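Two arms, one tube of toothpaste

Bhupendra Solanki has been telling me since August that two arms are better than one. I still have my doubts. A second arm means twice the cabling and, on our build, 805 lines of extra code that only he understands.

His argument is that one hand can hold the tube while the other deals with the cap. Fine. I can do that half asleep, and I didn't need 200 bolts to get there. Archana Goel says I'm measuring it against the wrong thing and should wait until we try jars. Maybe. I've heard "wait until" a lot on this project.

What I will grant is that the gloves were a good idea. Bare metal fingers on a smooth tube was never going to be my choice. Next job is tidying the cables at the right wrist, which I don't trust at all. 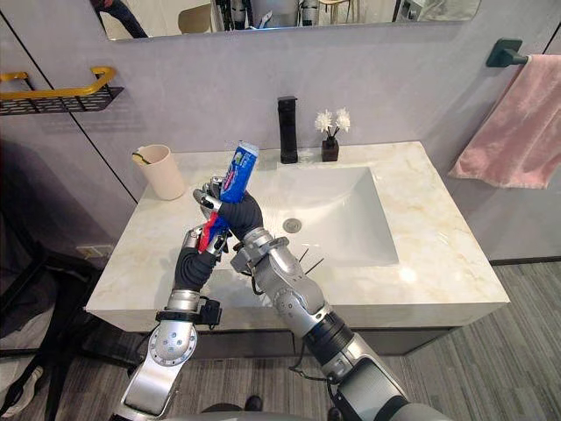

Both hands on the toothpaste, over the basin.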